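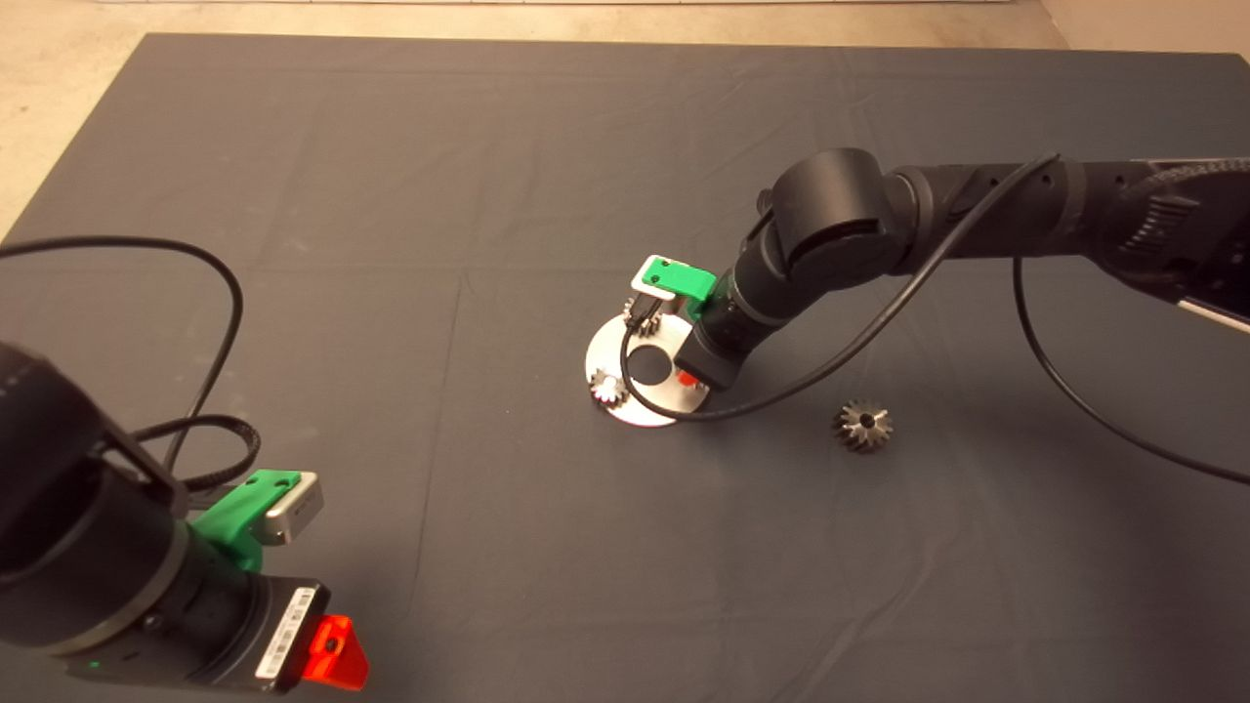

A tablecloth is one more thing to wash, came the comment under my November column, and anybody with a job and a family ought to be let off the hook. I have been chewing on that ever since, mostly at breakfast, with my elbows on the cloth in question. I don't disagree with all of it. A tablecloth certainly is one more thing to wash. I just think it's worth washing, and I'd like to take my time saying why, so pour yourself something.

I grew up in a house in Baltville where the good cloth lived in a drawer with a sachet of something that had long since stopped smelling. It came out 2 times a year. The rest of the time we ate on the bare table, which had a burn mark by the window and a sticky patch that no product on earth could shift. When the good cloth did come out we were all so scared of it that I remember the gravy boat being passed the way you'd pass a sleeping baby. My mother ironed it the night before, and she sighed the whole way through, and I believe that sigh put an entire generation of us off the idea for life!

So when I argue for a cloth on the table, please understand I am not arguing for that one. I mean a plain everyday cloth, in a color that can take a spill, with the creases still in it from being folded up in the cupboard. Dark gray is hard to beat. You shake it, you spread it, you tug it straight at the corners or you don't bother, and the fold lines run across it like the lines on a road map, and supper goes on top. If you've been to somebody's house and noticed the fold lines, I would gently suggest that you needed a better conversation going.

I bought my first one at Fernudon, back when they still had the fabric counter at the rear of the store and would cut you a length while you waited. It was sold as upholstery lining. I hemmed it badly on three sides and ran out of patience on the fourth, and it has been on one table or another of mine since 2000. The unhemmed side goes toward the wall. I have replaced the table twice in that time and the chairs more often than I'd like to admit, and the cloth has only gotten softer.

What does it do for me? Well, it's quiet, for a start. Put a plate down on bare wood and then put one down on cloth and you'll hear what I mean, especially if you live with people who unload dishes the way a truck unloads gravel. My house is small and the kitchen is under a bedroom, and at 11 at night I am grateful for anything that takes the clatter out of a cup. It's also kinder to the forearms in winter. I don't know why we all accept a cold tabletop in January when we would never accept a cold car seat.

And then there is the way it changes how people sit down, and I know how that sounds. We have homework at our table, and mail, and seed packets, and for one whole spring a disassembled lamp. When the cloth goes on, all of that has to be lifted off first, even if it's only lifted as far as the counter. So there is a little moment of clearing before we eat, every evening, without anyone having to give a speech about it. I tried giving the speech for years. The cloth works better.

Now, the washing. My commenter has a point and I'll meet it as squarely as I can. I wash ours once a week with the dish towels, at whatever temperature the towels are getting, and I hang it over the porch rail or the shower rod depending on the weather. I do not iron it. I own an iron, I think. The folks at Clolturier, the mending shop over on Golob Street, told me years back that an everyday cloth should be folded while it's still the least bit warm from the line, and then left alone, and I've followed that advice with great enthusiasm for the leaving alone part.

Stains are the other worry, and I suppose this is where I part ways with a good many careful people. I let them stay. There's a beet stain on ours near my usual seat that I'm rather fond of by now, and another that might be ink. A white cloth asks you to be sorry about such things — a dark one lets it go. If a guest knocks over a glass, you want them laughing again inside of a minute, and you can't get them there if they can see it in your face that you're thinking about cold water and salt.

I'll grant that placemats exist. My sister-in-law has 24 of them, cork-backed, and wipes each one down after every meal, front and back, and I have watched her do this while telling me that a tablecloth is too much work. I love her dearly and I kept my mouth full of pie.

If you do want to try it, don't go out and buy anything first. Look in the linen closet for an old flat sheet, or a curtain that outlived its window, and put it on the table for a week of ordinary suppers. Macaroni is fine. Leave the creases in.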